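Joltlow furniture library to open second lending room

30 March 2026

A lending service that lets Joltlow residents borrow household furniture will open a second room this spring, after requests outgrew the space it has used since it began.

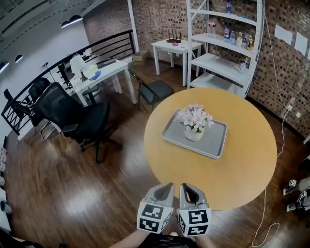 What the service offers

The Vesska furniture library lends tables, chairs, shelves, lamps and small decorative items to people who have moved into the town or are between homes. Borrowers pay a flat fee for each item and can keep it for up to nine months. Smaller pieces such as trays, vases and table linen can be added to any loan without charge.

Most loans so far have gone to renters in the streets behind the old Prendeo mill, where many apartments are let unfurnished. The library said demand rose sharply in January, when a block of 25 apartments on Kwak Street was finished and tenants began moving in.

Small tables have been the most requested item since the service started. The library said it had a waiting list of 17 households for them at the end of that month, and that people on the list are now being offered tables from new donations as they come in.

The new room

The second room is on the ground floor of the former Prendeo mill office, which has stood vacant since the accounting firm there moved out. It will hold larger pieces, including bed frames, wardrobes and dining tables, which are now kept in a storage unit outside town and can only be seen by appointment.

The town has agreed to lease the room to the library for five years at a reduced rent. Under the lease, the library must keep the front windows clear and open to the public at least one evening a week. Work on the floor and the heating is already finished. New lighting and a loading ramp at the side door are still to be done.

Smaller items will stay at the existing address on Kwak Street, where opening hours will not change.

Fees and delivery

The library said its fees would stay the same when the new room opens. Borrowers will still be asked for a deposit on anything with glass or upholstery, to be returned when the item comes back in good condition. Ordinary wear is not charged.

Delivery within Joltlow will be available for items from the mill office. Borrowers will be able to book a morning or afternoon slot when they reserve, and crews will carry furniture up to the third floor in buildings without an elevator. Residents with their own transportation can collect from the side door.

Donations

The library is accepting furniture in usable condition, and has asked in particular for small tables, desks and stacking chairs. It cannot take mattresses, electric heaters or cribs. Anyone with a large piece to give is asked to send its measurements first so that staff can check whether there is room for it.

Donations can be dropped off at Kwak Street during opening hours. The mill office will not take deliveries until the ramp is in place.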